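To: Kavville shared workshop list
Subject: Re: Hand-held gripper, Nernik build, where we're up to
Date: 4 November 2018

I said I'd read the whole thing before grumbling, so I have. My replies are under the bits I'm replying to.

> Hi all. The Nernik gripper is at the stage where it
> will pick up most things you put in front of it. Two
> fingers, squeeze handle, orange ridged pads on the inside
> faces, tags on the fingers so the camera can work out how
> far apart they are. We have 3594 frames with both tags
> found and we think that's plenty to start training the
> arm on.

How many frames did you take all up? 3594 means nothing to me without the other number. If it's 3594 out of 3600, wonderful, I'll buy the biscuits. If it's out of ten thousand then the tags are being lost most of the time and you've kept the easy ones. When I went through the May folder on the shared drive I counted 2306 files that opened, and I didn't see any note of what had been thrown out or why. Please put a text file in there. It doesn't need to be pretty.

> The new pads are a big step up from the old foam. They
> hold curved things, shiny things, things with handles.
> See the table-top set if you don't believe us.

I had a look at the table-top set. I'm less sold than you are. A pot lid is a good choice for a test, I'll give you that. It's round and slippery and the weight is never where you want it. But a lid with a knob on it gives the fingers something to lean against, and I'd like to know how much of the work the ridges are doing and how much is being done by the knob. You also have soybeans in the hollow of it, so now there are two things going on at once, the lid and whatever the beans are up to. If it slips, which one do you blame?
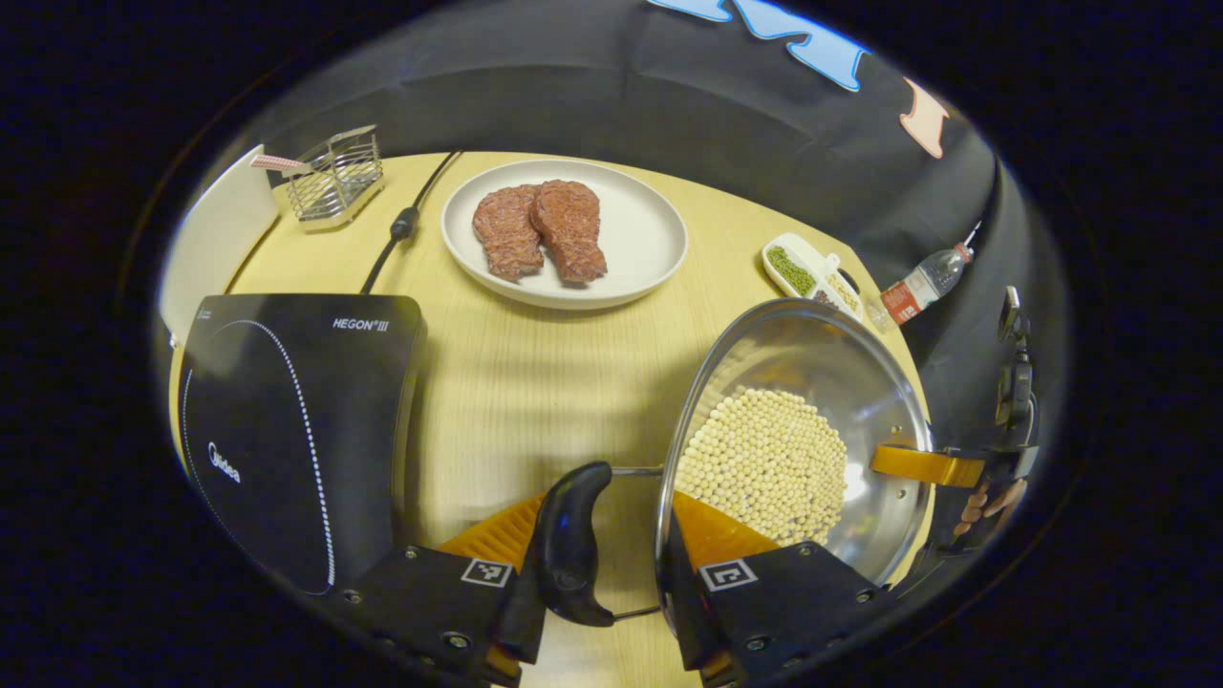
WHAT I'D WANT BEFORE WE SPEND MORE MONEY

1. A lid with nothing in it. Same lid, same person on the handle. Then the lid with beans. Write down the drops for each.

2. A go with the foam pads back on. I know they're ugly. Without them there's no comparison and "a big step up" is just a feeling.

3. Somebody else's hand. The same person has done nearly every run so far and they've got very good at it. That's a person learning to use a gripper, and I'm not convinced any of it carries over to a motor.

4. A check on what the tags look like with a big reflective thing sitting between them. Stainless steel throws light about. I'd bet a fair bit of your lost frames come from there, but I can't tell from the folder (see above about the text file).

> Choi controller: ordered, should be here before the next
> build night. We went with it over the Prakutness board
> because the wiring is simpler.

The wiring is simpler on paper. I spent 14 hours on the last "simpler" board and it still reset itself every time the compressor in the next bay kicked in. The Prakutness one is fussy but we've already got a working one bolted to the old plotter, and it costs us nothing to borrow it for a fortnight. Has anyone tried? I didn't see it mentioned.

I'd also ask that whoever mounts the Choi leaves the cover off until it's been running for a while. Last time we had to drill out three of the screws.

> Once the arm is going we'd like to show it cooking a
> simple meal start to finish at the open day.

No. Sorry, but no. A person squeezing a handle and an arm doing the same job by itself are a long way apart, and everything we've got so far is the first kind. I've watched over 3 open days' worth of demos where the clever bit was somebody off to the side with a remote. If the arm can move a lid from one spot on the table to another, ten times running, without anybody reaching in, show that. I'd be quite happy to stand next to it and explain it to visitors. Leave the cooktop switched off.

Couple of small things while I'm here.

The finger prints on the drive are labelled left and right but don't say whose left. I printed two of the same one because of this. Could the file names say which side of the handle?

The orange filament on the top shelf is nearly gone. If you want spare pads in that colour, order it now. The grey is a different hardness and I wouldn't mix them.

I do think the handle is a nice bit of work, by the way. Whoever sorted out the return on the trigger did a proper job. My trouble is with the claims, and most of it would go away with a notebook and a few dull evenings. I can do the foam pad runs myself if someone shows me where the old ones ended up.

Cheers,
bench 2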